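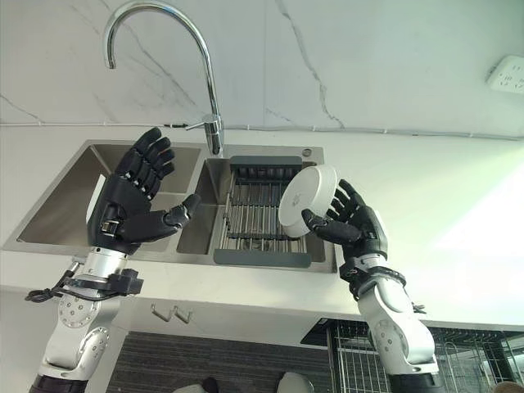

Review: Unel five-finger hands (pair), after one season of dishes

Rating: 3 out of 5

I have used the Unel hands on our two-arm unit for kitchen trials since June. English is my second language, so please excuse me if some sentence is stiff. I want to write mainly about one fault, as I did not find it described anywhere before I bought, and it can break more than a bowl.

What I liked

The fingers are slender and they go around the rim of a small bowl very well. The usual grip for us is fingers over the rim and the thumb underneath as support, and for this the hand has enough reach. With our older two-jaw gripper from Grabner we could hold a plate, but a bowl always turned in the jaws. The software for recording grips is simple. My colleague Meinrad Hubmann learned it in one afternoon and he is a mechanic, not a programmer.

The hands are also quiet. You can stand beside them and have a conversation in a normal voice.

The fault

In the fourth week the right hand opened by itself. The arm was holding a bowl over the sink and was tilting it, and all five fingers went to the open position in one quick movement. The bowl fell on the stainless steel and broke. There was no error on the screen. The log said "grip OK" for another three seconds, although the hand was holding nothing at all.

We thought first of a bad grip, so we repeated the same task with a plastic bowl. The hand did 52 cycles with no problem, and then it opened again. After that it was sometimes 21 cycles and sometimes a whole morning. The left hand, which mostly stays open in this task, never showed it.

Meinrad found the cause, or at least the biggest part of it. When the wrist turns far with the palm up, the cable to the hand is pulled a little at the connector. The contact is lost for a very short moment and the hand restarts. And when this hand restarts, it goes to its start position, and the start position is open. For me this is the real mistake in the design. A loose plug can happen to anybody. But a hand which is holding something should stay closed after it loses power for a moment, or at least it should tell the arm to stop.

The arm also continued its programme. It made the rinsing movement and then the placing movement, all with the fingers spread out, and one finger hit the tap. The finger survived, but I was standing close with a towel and I did not enjoy it.

What the seller did

We bought from Findton. They answered on the next day and were polite. At first they asked us to reduce the speed, and we did, and it changed nothing. Then they sent a new cable with a longer loop and a clamp for the wrist. With this cable the right hand ran 1,962 cycles before I stopped the test, and it did not open once. The start position, however, is the same as before. Findton says that it is set inside the hand and they cannot change it. I have asked for this two times more and I am still waiting.

The long cable was free for us. I do not know if it is now in the box for new customers, so please ask before you order.

If you already own them

Check the cable with the wrist turned to both ends, with the power off. It should hang in a loop and never become tight. Fix it to the forearm, so the connector carries no load.

Do not trust "grip OK". We now read the motor current of the fingers ourselves, and if it drops during a hold, the arm stops. It was half a day of work.

Use plastic dishes for the first weeks. Keep your own hands out of the sink while the arms have power, also when they are standing still – a restart comes without any warning, and the fingers are fast.

Keep the emergency stop where you can reach it from the side on which you really stand. Ours was on the wrong side for a month.

Price and alternatives

We paid over 3,000 for the pair, without the mounting plates. The Allmont hand costs more and has only four fingers, and I tried it for one day only, so I cannot judge it properly. I did pull the plug on it during a hold, and it stayed closed. If your work is with glass or with knives, I would look at that one first.

For bowls and cups I will keep the Unel hands, with the new cable and our own current check. I would give four points if the start position could be changed, and I will update this review when I get an answer.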